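Ticket 2698 – Thread tracker swaps identity when a second suture is in view
Component: Grotine perception / thread
Opened by: Declan McAlister
Assigned: Young-sook Song, after a short period of being assigned to everyone
Severity: was Low, is now High, see below
Status: open

Summary
The tracker is supposed to give us one centerline for the working thread and keep it. On the suturing bench task it keeps it until another thread gets close, then adopts the other thread with no change in reported confidence. The planner believes whatever it is told and starts computing tail lengths for a stitch that was finished some time ago.

Build 1548, stock config, wrist cameras plus the fixed camera. Does not happen on synthetic scenes, which have one thread in them and excellent lighting.

Steps
Load the bench session in the Scanlon viewer. Turn on the centerline overlay. Scrub until the overlay stops making sense. On my machine this needs very little scrubbing.

First guess, glare
My first theory was highlights. There's a bright wet patch right next to the dark instrument's tip, and the segmentation has never met a highlight it didn't want to call thread. The short stretch between the jaws and the lower tool is where we need the mask most, and it is only a few pixels wide.

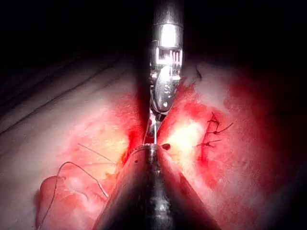 Vaida Krūmiņa: I don't buy glare. I masked out everything saturated and reran it, and the swap still happens on the same frame. Look at the association step. It matches on distance to last endpoint and nothing else, so a loose length lying on the tissue is as good a candidate as the one in the jaws.

Fine. Reran it her way and got her result, which I'm recording here under protest. Glare mask stays in on a flag (thread.mask_saturated) since it does clean up the edges.

Second guess, association
What the association step does, as far as I can read it: take the endpoint from the previous frame, find the nearest thread-ish blob, declare victory. The comment above it says "temporary". The comment is from November and is signed by me.

I added three costs.
- direction: tangent at the endpoint should not flip between frames
- attachment: if the gripper state is closed, one piece of the centerline has to pass through the jaw region
- color: weak term, pale thread vs dark thread, mostly to stop it eating the tails on tied knots

Attachment did most of the good. It also broke the needle phase, as the jaws are then closed on the needle and the tracker goes hunting for a thread inside them. It found the needle. To be fair to it, the needle is thin, pale and curved, and we never told it otherwise.
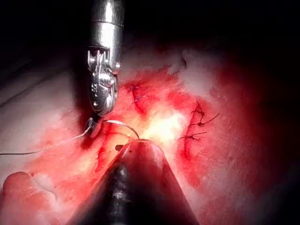

So the attachment cost now checks the phase label from the planner before it applies. If phase is needle_hold, the anchor moves to the needle's tail end and the jaw rule is off. I don't love perception asking planning what's going on when planning is asking perception the same thing, but there's a one-frame delay in there and so far they haven't talked each other into anything.

Swap count on the replay set went from 7 to 5. I'd hoped for a better number. Arvid Åberg pointed out that two of the remaining ones are the tracker losing the thread in shadow, saying so, and picking it up again correctly, and the script counts that as a swap. Script fixed in Plavley tooling, separate ticket.

Fixed camera
The rest all come from the fixed view. Wrist view gets a close look at the jaws, fixed view gets the long run of thread out to the side, and the long run is where it goes wrong. A gray braid pulled straight across to a heap of black loops is two objects to a person. To a skeletonizer it's one object with a lot of branches, and it picks the longest branch because that's what we asked for.

Tried pruning by curvature, on the idea that a thread under tension should be close to straight. Works well while the thread is taut. When it goes slack the pruning removes the actual thread and keeps whatever is left, with confidence 0.9-something.

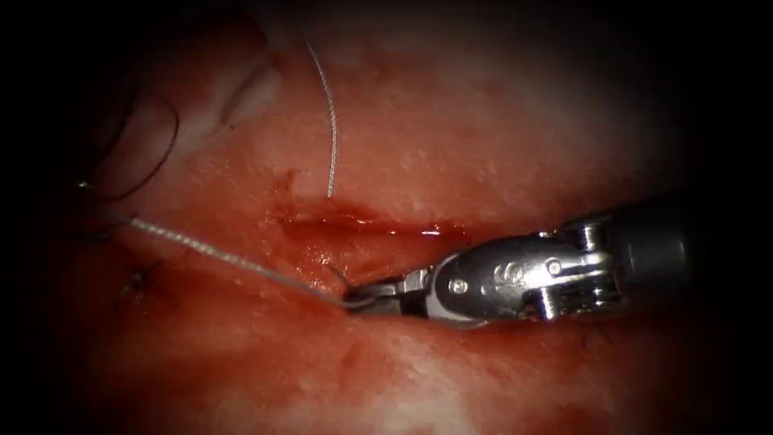
Could we just run wrist view only and drop the fixed camera for this task?
We'd lose the length estimate. The wrist views don't see enough of the far end, and the planner needs remaining length to decide when to stop pulling. We can drop the fixed view from association and keep it for length, and that's the plan for the next build.

Sat 4 December
Split done on a branch. Association reads wrist views, length reads the fixed view, and the two are joined at the jaw point. If they disagree on thread color at the join, tracker reports LOST and the planner holds position. Eduardo Leitão asked that LOST be an actual state and not confidence = 0.0 – planner treats 0.0 as "unset" and substitutes 1.0. I have read that sentence several times. The substitution is real, it's in the Vurnance adapter, and it is the reason severity went up.

Workaround for anyone on 1548: set thread.min_confidence to 0.05 and don't let the tracker report zero.

Still to do
- remove the 1.0 substitution in the adapter (Young-sook)
- slack thread test clips, we have nearly none
- curvature pruning off by default until it can tell taut from slack
- delete the comment that says "temporary", or the code under it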